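Ticket 2694
Product: Trunik table, white top, 422 series
Subject: Orange mark stays on matte surface after spill
Status: Waiting for customer
Handled by: Deirdre Dunne, Ketemley Support

Customer message, 9.15:
Good morning. I have the Trunik table for 2 months now. On Sunday we had a glass of peach tea tipped over at breakfast, and it stayed on the table for maybe half an hour. After wiping I still see a pale yellow shadow when I look from the side. I tried warm water and then a little washing-up liquid. It is lighter but not gone. Today there was another spill of the same tea, smaller. Please tell me how to clean it so I do not make a second mark.
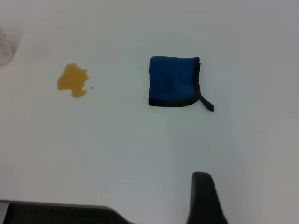 Attachment 1: today's spill, with the blue cloth.

Reply from support, 10.40:
Thank you for the picture, it helps. Please lay the cloth flat on the liquid and let it drink -- do not push it sideways, this spreads the colour over a bigger part of the matte top. There is also a small dark speck to the right of the spill. Please lift it off before you wipe. If it is something hard, it can scratch.

For the older mark:
1. Mix one spoon of baking soda with a few drops of water.
2. Put the paste on the mark and leave it for 30 minutes.
3. Take it away with a damp cloth, no rubbing.
4. Dry the place and look at it in daylight.

Do not use the Dolan cream cleaner. It makes the matte surface shiny.

Customer message, 16.05:
The new spill came off completely, thank you. With the paste the old mark is much weaker, but from the window side I can still find it. May I repeat the paste, or is this too much for the surface?

Reply from support, 16.30:
You may repeat it once, tomorrow. If you still see the mark after that, please send a picture of the dry surface from the window side and I will ask our colleagues in Prukham about a replacement top.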